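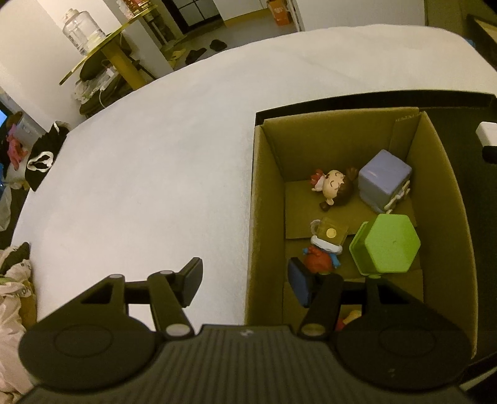

Home | Past Issues | Swap Shelf | Subscribe | Contact

The Toy Box Gets Packed (Again)

October 20, 2021

Hello from the back bedroom, where I have been sorting toys for so long that my left foot has gone to sleep twice. If you've been reading this newsletter for a while you'll remember that I did a big toy clear-out in February and swore I'd never let it get that bad again. Well! It got that bad again.

The Hustcombe toy swap is coming up and I promised two boxes. Last time I did it the lazy way, which was to tip the whole toy basket into a carton, fold the top over and drive it across town. Everything small went straight to the bottom, everything heavy landed on top of it, and I spent the first half hour at the swap table fishing doll shoes out of the corners with my fingernails. So this time I'm doing it properly, and several of you asked how, so here goes.

Start with the box. I like a plain brown cardboard one with tall sides, the kind you can set on the bed or a big table and see right down into. Mine have been used before and they look it, but a ragged flap doesn't bother me as long as the bottom is sound. Press on the middle of the floor with your flat hand. If the flaps give at all, tape the seam from underneath, all the way along and a few inches up each side. I used a roll of Peltonen tape I found in the junk drawer and it held fine, although it makes the most awful screech coming off the roll (the cat has not forgiven me).

Then put a light-colored sheet down wherever you're working. Little pieces show up on it right away, and when you're done you can gather up the corners and shake it outside. I can't believe how long I went without doing this. Crumbs, glitter, half a crayon - all of it out the back door in one go.

Now the packing. I keep it to a few toys per layer and leave space between them to begin with, so I can move things around before I commit. Big, solid things go against the walls. Small dolls get laid down on their sides, hair smoothed out of the way so it doesn't catch under something with an edge. I learned this after flattening a perfectly good set of pigtails under a wooden barn, and my youngest spent a whole evening trying to fluff them back up with a toothbrush. Containers go in with their lids on, and if there's room inside one, I fill it with the bits that belong together. Tea set in the tea tin, that sort of thing.

Between layers I use an old pillowcase folded flat. The swap doesn't want newspaper this year (it came off on everybody's hands) and I don't blame them.

Anything with batteries, take them out! I forgot about an Emonix keyboard last time and it played the same nine notes from the trunk all the way to Tremwood. Put the screws back in the battery door too, please, because loose ones are no fun at a table full of toddlers.

One more thing, and it's the part I'm worst at. Before you close the box, leave it open overnight. I always find something at breakfast that was supposed to go in, and there's usually one toy that somebody would like back. We have a rule of one rescue per kid, and so far they've stuck to it, mostly by negotiating with each other in the hallway.

Drop-off is at the side door of the Hustcombe hall, 390 Tremwood Road, any time after lunch on swap day. Write "toys" on two sides of the box in big letters so it doesn't end up with the kitchen things. I still have the puzzles to check for missing pieces, and the big one has 1106 of them, so if anyone wants to come over and help, the coffee's on.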